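About Grellthorpe

Grellthorpe supplies replacement door hardware and interior door fittings to property managers, contractors and maintenance departments. The catalog lists 1035 parts: lever sets, mortise lock cases, cylinders, hinges, strikes and closers. Stocked items ship within 2 business days.

Most orders are for parts that match an existing door preparation. Before quoting, we need the backset, the center distance between spindle and cylinder, the faceplate width and the door thickness. Measurements in inches or millimeters are accepted – please do not convert them.

Our two main product lines are Zokwood (door slabs and trim) and Givley (locks and levers). Givley lock cases are cycle tested in house, five samples per batch. Test records are available on request.

Technical inquiries are handled by Nadhirah Tjoa, who also maintains the cross-reference tables for discontinued Benmoussa parts. Orders over 200 units are quoted separately. 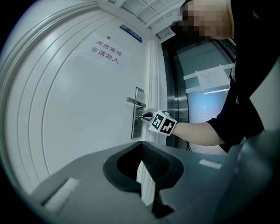

Storeroom door with lever handle on a tall plate.

Returns are accepted on unused parts in original packaging. Keyed cylinders cut to order are excluded. The office is closed for the last week of December.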